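On Keeping a Household Inventory

December 11, 2018

The purpose of this entry is to set out the method by which our household prepares and maintains its inventory of belongings. Several readers wrote after the August entry on insurance renewals to ask how such a list is begun, and a full reply seemed more useful than a series of short ones.

An inventory is a written record of what a household owns, where each item is kept, and what it would cost to replace. Most policies of the ordinary kind do not require one. A claim, however, asks for precisely this information, and it asks at a time when the policyholder is least able to supply it. My own interest in the matter dates from a burst pipe above the back bedroom. The claim was settled in the end, but the list submitted with it was drawn up from memory over two evenings, and items continued to come to mind for months afterward. A sewing machine was left off entirely.

Scope

It is advisable to decide at the outset what will be recorded. Our threshold is $50. Anything that would cost less than this to replace is entered as part of a group, such as "kitchen linens" or "garden hand tools," with a single figure for the whole. Anything above it receives its own line. Items valued at $800 or more are marked with a star, and a receipt or written valuation is kept for each.

Policies commonly set a limit for any single article that has not been named separately. Ours is $2,000. Only 2 of our possessions exceed it, and both were named on the policy at the last renewal. Readers should consult their own documents on this point, as the limit is often found in the schedule and not in the main wording.

Order of work

The list is prepared room by room, beginning at the front door and moving clockwise. Within each room, the walls are taken first, then the furniture, then the contents of the furniture. Closets are treated as separate rooms. I had at first attempted to work by category, with all electrical goods together and all books together, and I do not recommend it. The constant walking back and forth was tiring, and the hall closet was overlooked twice.

One room in a session is a reasonable pace. The attic required three. The attic is also where most disagreements about value arise, and it may be prudent to schedule it last.

Form of the record

A plain spreadsheet is sufficient. Our columns are as follows: room, item, maker, year acquired, price paid, replacement cost, and remarks. The remarks column has proved more useful than expected. It holds such details as a chipped handle, a repair, or the name of the relative from whom the item came.

My neighbor Glenys Kneath keeps hers in a bound ledger, with a fresh page for each room and corrections in red ink – a system she has followed since her first apartment and sees no cause to change. The ledger lives in a fireproof box. I have examined it and can report that it is in better order than mine.

Small items

Minor possessions present the greatest difficulty. They are numerous, they move from drawer to drawer, and their value is easily misjudged. A box of chargers and adapters may cost more to replace than the chair beside it. The same is true of spectacles, fountain pens, spare keys with electronic fobs, and camera batteries.

The practice adopted here is to clear a large, pale surface and set the smaller things out in a row with space between them before anything is written down. Each is then entered in turn and returned to its place. Articles still in a heap tend to be counted as one. 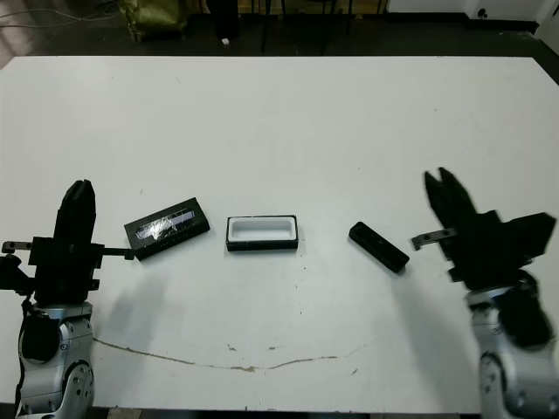

Storage and review

A list kept only in the house is exposed to the same risks as the house. One copy of ours is held with a relative in another county, and a second is stored online. The printed copy is replaced once a year, and the old one is shredded.

Review takes place in December, before gifts arrive, and again briefly in January, once they have been put away. New purchases above the threshold are added on the day they are brought home. Items given away or sold are struck through and dated, and their lines are retained for one year before removal.

Questions concerning jewelry and musical instruments have also been received. Both call for professional valuation, and I intend to address them in a separate entry when our own piano has been looked at.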